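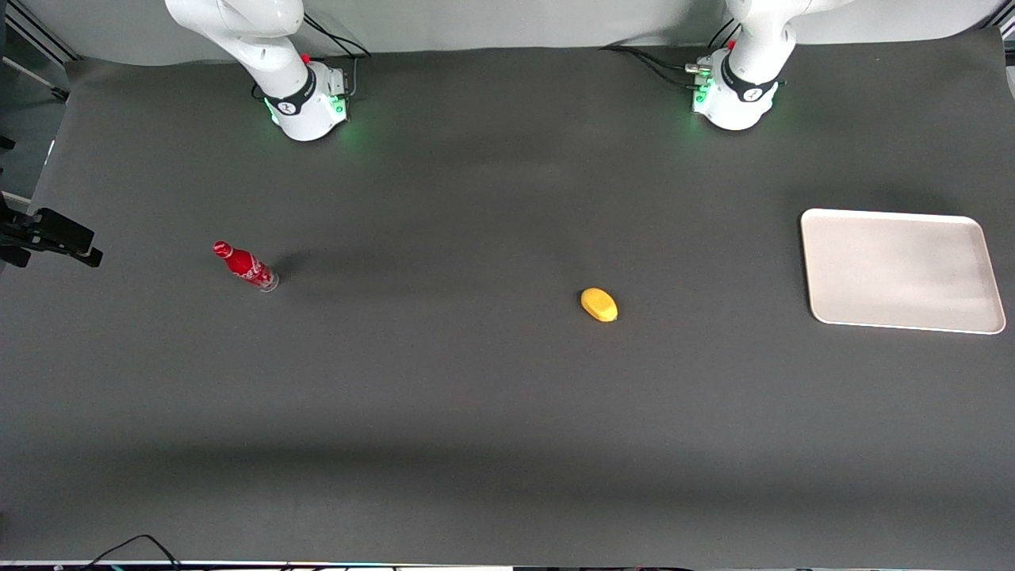 Grodetti, series two: progress report to the Marchal Fund

Search this site
Enter keywords
Go

Prepared by the Kometti production office, September 25, 2021

Where we are

We have a line-up! Auditions for the second series of Grodetti closed with 589 entries, and after a lot of listening (and a fair bit of arguing over the ballads) we have picked our singing duos. They include a pair of bus drivers, a mother and son who do country songs, and two school friends whose first take made the whole room stop talking. All of them have signed their contracts and started work with the vocal coach.

The old ballroom at Testhorpe is ours until the end of November. The stage floor is down and the lighting rig passed its inspection at the second attempt, once a faulty dimmer had been swapped. The band can now set up at the left of the stage, where the sound is much better than it was in the first series.

Audience

We offered 1000 free tickets across the recordings and they have all gone. There is a waiting list, which we will use for late returns. Seating is limited to 70 at each of the smaller heats, with gaps between groups, and everyone working backstage takes a test before coming in. We have also recorded a reserve duo's songs with the band, so a late withdrawal won't stop a heat going ahead. 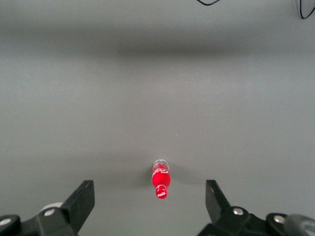
Clearances for the songs are further along than we dared hope, with only the semi-final medley still to be agreed. The same person is now looking after brand names on set, and that job is bigger than it sounds. A small red Coca-Cola bottle lying on its side is still easy to recognise from a bit of that white script, so drinks in the green room segments will be poured into plain cups before we record. The duos have been told, and so has the band, who took it well.

Money

Spending is within the agreed budget. The dimmer repair came out of contingency, and we saved £1000 on costume hire by borrowing from the theatre next door. We would like to move that saving to the live final, where it would pay for a second sign language interpreter. Please let us know if you are happy with this.

Next steps

- Camera rehearsals with all duos
- Heats one and two recorded
- Semi-final medley agreed
- Rough cut of the first episode sent to you for comments

We'd love to have you in the audience for a heat, and seats can be held if you tell us which one suits.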